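Insights > Automation practice > Interviews

14 comments | 6 shares

Writing the rules for a shared bench: an interview with Aishwarya Warrier

The robot bench rules at Kaimal fit on 6 pages. The previous edition ran to 40, and according to Aishwarya Warrier, who edited both, the longer one was read mainly by auditors.

"People signed the last page," she said. "Then they asked the person next to them what to do."

Warrier is responsible for written practice on the small-arm benches, where operators work next to tabletop manipulators under reduced speed. The current edition came into use in July. We spoke on a Thursday, between two shift handovers, and most of the conversation concerned three clauses: the state of the surface, the position of the gripper at rest, and who is allowed to change either.

The surface clause is the shortest. It requires that the operator list every object on the bench before motion is enabled, and that anything not on the list be removed. Debris is treated separately. Under the old edition any visible particle stopped work until the surface had been cleaned and signed for. Warrier dropped that requirement for handling tasks and kept it for optical ones.

"A speck on felt does not change a grasp on a cup," she said. "It can change a segmentation result. So the rule asks which task you are running, and then it asks about lint."

Worn covers are handled by comparison. Each bench keeps a reference swatch of the covering material in a closed sleeve, and the operator holds it against the surface at the start of the week. If the difference is plain at arm's length, the cover goes on the replacement list. No instrument is used. Warrier tried a reflectance meter for one quarter and withdrew it after operators obtained different readings from the same square of cloth.

The second clause took longer to agree. The earlier text said that the fingers should be "in a safe position" when the arm was idle, which every bench interpreted in its own way. Some closed the fingers, some parked the arm at full height, and one bench on the Granis line left it wherever the last program ended. The new wording defines idle as fingers open, no object held, and brakes applied. Open fingers are easier to inspect, and an operator can confirm from a wrist view that nothing is being held.

Deepika Sundaram, who reviewed the draft from the maintenance side, objected to the first version of this clause. Sharp-tipped fingers left open present two points instead of one.

"My comment was that you cannot write 'open' and stop there," Sundaram said. "You have to write where the arm is when they are open, and how far a person's hand is from the tips."

The published text sets a clearance of 600 millimeters between the fingertips and the operator's normal hand position whenever the arm is idle. Where the bench is too small for that, a guard is fitted.

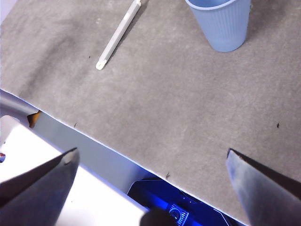

Bench Practice Group, Kaimal

With the fingers spread wide and the cup and the off-white stick well away from them on the gray felt, the object list for a surface like this has two lines. Warrier asks for plain names on it. "Light blue cup" is accepted. A part number alone is not, as the person checking the bench may not have the catalog open.

Equipment standing below the level of the bench top is outside the object list but inside the reach survey, a separate form that records anything the arm could touch if it went past the edge. Lit devices are entered with a note, because a strong colored light can shift the exposure of a wrist camera.

The third clause covers changes. An operator may move or remove an object. Changing the resting position of the arm needs a second signature and an entry in Nodell, the site's change log. Sundaram would have preferred a second signature for both. Warrier's view is that a rule requiring two people to move a cup would be broken on its first day.

Form 1906, the old daily declaration, has been withdrawn. Remaining pads may be used as scrap paper but should not be filed.

The next revision will deal with benches where two arms share one surface. Warrier has a draft and is collecting comments from each shift until the end of the month.

We use cookies to remember your reading preferences. Accept | Manage settings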